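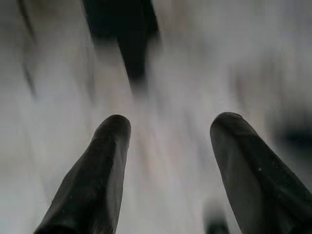 October, 6:40 in the morning

Indoor humidity 31 percent at the kitchen meter, down again overnight. The heating came on in Kastedmont two weeks ahead of last year and the building is drying out faster than I would like. Barometer steady. Slept seven hours, with one interruption from the pipe in the north wall.

Main job today was the damp behind the bedroom closet. I pulled the back panel and found the plaster sound except for a strip near the baseboard, where the moisture pins still read high. The surface is dry to the touch, so the water is coming from inside the wall. My working theory is condensation on the riser, which runs cold all summer and has no insulation on the last stretch before the floor. A leak would have spread further by now. I taped a square of plastic over the worst spot and will check which side fogs. If it fogs on the wall side, the theory needs more work.

Everything from the closet is out of it until the panel goes back. I washed what smelled musty and left the rest to air.

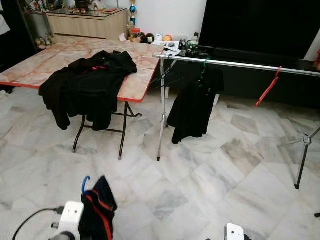

Black things on the folding table and the rail.

Drying is slower than it ought to be at this humidity. The limit is air movement. Cloth in a heap holds a layer of damp air against itself, and the room meter says nothing useful about that layer. Thick seams and cuffs lag well behind the flat parts. I should weigh a piece when it comes out of the machine and again each hour, and plot it. The kitchen scale reads to two grams, good enough for a sweater.

Ran the old Oreck over the closet floor before lunch. The belt is slipping again and it leaves grit along the edges. Picked that up with a wet rag.

Walked to Bautista in the afternoon for pipe insulation. They had the foam sleeve in the right bore but only in short lengths, so I bought 6 and will have to tape the joints. Joints are the weak point with this stuff. Any gap lets room air reach the cold metal, and then the water collects under the foam where it can't be seen. I also looked at the Hanero dehumidifier on the bottom shelf. The box gives its capacity at a temperature my bedroom never reaches, so the figure is of no use to me. Left it there.

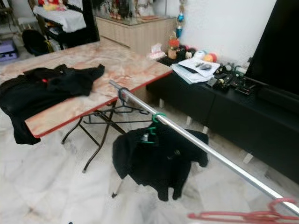

Fitted the first two sleeves before supper. The slit goes toward the room so I can inspect the tape later. The elbow near the floor is awkward and needs a miter cut at both ends — my first attempt was short, and I wasted most of a length on it. The second was acceptable. I stopped there because the light in the closet is poor and the knife was getting dull.

Evening reading at the baseboard, same pins and same depth: no change. None expected in one day. The plastic square is clear on both sides so far. Will read it again at 7 and write the number on the tape beside it.

Soup for supper. Window open a hand's width. Need new blades.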